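Vekby Handling Standards Office
February
Posted by Myrto Andreadis

This month the Office has completed its revision of the good practice notes for robotic handling of cards, tickets, passes and other thin flat items at service counters. The following posts set out the main points for member sites. The full text goes to site leads by the end of the month.

The previous notes were written for two-finger grippers working behind a guard. A growing number of sites now use jointed hands at open desks, often beside a card reader or a till. Several of the old clauses could not sensibly be applied to them, and sites had begun to write their own.

The revision draws on 1586 logged handling cycles supplied by the Cavel and Skikmont sites. Of these, 942 involved a card being picked up, turned or passed to a reader. The remainder covered envelopes, leaflets and folded receipts, which will be dealt with in a separate note.

Clause 1, grip. A thin card should be held between opposing digits, with contact on both faces. Holding a card by its edges alone is no longer accepted for printed or laminated stock. Edge gripping bows the card, and most of the bent items recorded at Skikmont were held in this way.

Clause 2, force. The grip limit must be set for the thinnest item the station is expected to handle. Sites which change stock during the day must either keep the lower limit throughout or record each change in the station log. A limit held only in the operator's memory does not meet the clause. 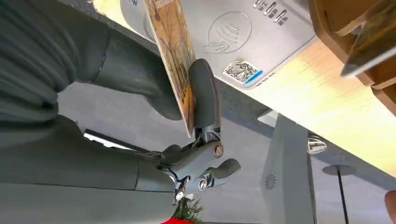 Clause 3, approach to a reader. The hand should slow before the card comes within reach of the device, and the card should be presented without sliding it across the surface. Where a reader needs contact, the programme must include a stop that does not depend on the reader giving a signal. Readers do fail to respond, and a hand that waits for a tone will go on pressing.

Clause 4, what may be on the table. Member sites asked for this to be made plainer. Items which form part of the task may remain within the working area provided that their positions are marked on the station plan. Personal items, drinks and loose cables must be kept outside it. Display stands and card holders count as part of the task only if the hand uses them.

Clause 5, wrist cameras. Any station using a camera at the wrist or gripper must display a notice to that effect where visitors will read it before they reach the desk. Recordings which may show payment details, names or faces are to be treated as personal records from the moment they are made. Sofia Panagiotou has prepared a model notice, and sites may use it without alteration.

Clause 6, marks and scratches. Finger pads are to be wiped at the start of each session and inspected after every 220 cycles. A pad showing grit, a split or a shiny patch must be replaced before work continues. Turning the pad round to use the other side is not replacement. We received more than one enquiry on this point.

Clause 7, exposed joints. Where linkages or pivots are open, staff must not reach in to free a jammed card while the hand is powered. The hand should be stopped, then released by the manual procedure, and the card removed by its free edge. The release procedure must be posted at the station in the language used by the staff who work there.

Clause 8, people at the desk. Only 2 persons may be inside the marked area during a supervised trial: the operator and one observer. The operator must have the stop control in hand. An observer who needs to take notes should do so from outside the line.

A word on Clause 2, which drew the most comment. Marina Mavromatis of the Cavel site argued that a single low limit would cause heavier cards to be dropped. The logs give her some support, and the Office has therefore allowed a second setting where the station can identify the stock before picking it up. Identification by the operator calling it out is not sufficient.

Visitación Aranda asked whether the notes apply to demonstration stations at open days. They do. A demonstration is a working station for the purposes of every clause above, and the notice under Clause 5 is particularly important where members of the public are present.

Training. Operators who hold the earlier certificate need not repeat the whole course. They should attend the half-day session on jointed hands, which Areti Petridis will lead at the Kontogiannis building. Places are given in order of application, and sites may send deputies.

Timetable. The revised notes take effect for new stations when they are issued. Existing stations have until the next yearly check to comply with Clauses 1 to 4. Clauses 5 and 7 apply to all stations at once, and inspectors have been told to allow no period of grace for either.

Sites wishing to depart from any clause should write to the Office before the change is made, giving the station number, the item handled and the reason. A short test log must be attached. Requests without a log were returned last year and will be returned again.

Corrections to the draft wording may be sent until 5 p.m. on the last working day of February. Please quote the clause number in the subject line.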